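### 3.2 Drying habits in shared kitchens

Diary sheets went to 50 households in Wetberg and Wodau, 46 came back usable. Most wash by hand in the evening. Towel drying was rarer than we expected – mainly before guests. Wooden racks (Fig. 2) were kept longer than plastic ones, and owners spoke of them more warmly, though few oiled the wood. Wodau sheets less complete, see notes.

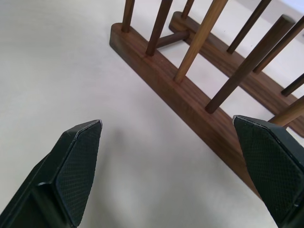

**Figure 2.** Dish rack in dark, reddish-brown wood on a pale tabletop.

Does a household that air-dries use fewer tea towels? Fewer in Wetberg, where the weekly count fell by nearly half, but in Wodau we found no diffrence.

Rinsing was harder to code. Some wrote "quick rinse", some left the box blank. Blanks treated as missing – not as no rinse. Two sheets had the weeks swaped and were put right by hand before counting.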